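We use cookies to improve your reading experience. By continuing to browse, you accept our cookie policy. Accept | Manage settings

Randbridge sorting room

The Randbridge sorting room is the part of the Pliltel returns depot in Randbridge where loose goods are separated, looked over and sent back to stock. It handles mostly small toys and household odds and ends, the class of merchandise known in the building as "smalls." It is chiefly of interest for the partial automation of its picking work, which changed the jobs of the people there in ways the planning documents did not foresee, the planning documents having been mainly about floor space.

Background

Before automation, smalls were sorted by hand at a long bench by a crew of 12. The work was steady, dull and hard on the wrists. Casimiro Vallejo, then shift lead, kept a notebook of complaints that ran to 50 pages, a good share of them about the radio.

The first robot cell was installed in May under a project named Lilla. The name was meant to stand for something, but the memo explaining what has been lost. A second cell followed after the first had gone nine weeks without a serious stoppage, "serious" being defined by the people who wanted a second cell.

Operation

Goods are tipped into a metal bin, and an arm with a two-fingered gripper takes them out one at a time. Rigid, blocky objects suit it well. Soft toys, dolls and anything with limbs take longer, and glossy cups have a reputation. An item that defeats the arm repeatedly is passed to a person, who picks it up.

Effects on staff

No one was laid off, a fact that appears in every account of the project put out by management. Four of the bench crew moved to inspection and three to packing. The rest became cell attendants, a title that came with a small raise and a 13-page manual. Attendants clear jams, refill bins and decide whether an odd object is a product or a piece of one.

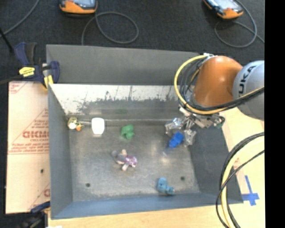
Wrist complaints fell sharply. Complaints of boredom did not, although they changed in character: bench workers had been bored by doing the work, and attendants were bored by watching it done at a slightly different speed. Nicanor Sotomayor, who trained most of the attendants, argued for rotating them through inspection every two hours. The proposal was turned down as disruptive, then adopted the following spring under the name Campos Schedule, after the meeting room in which it had been turned down.

Pay remains a sore point. Attendants hold that they do the hard picks and are graded on the easy ones, as the cell's hourly figure leaves out anything finished by hand. Vallejo, by then operations manager, agreed to add a second column to the report. It is filled in by the attendants.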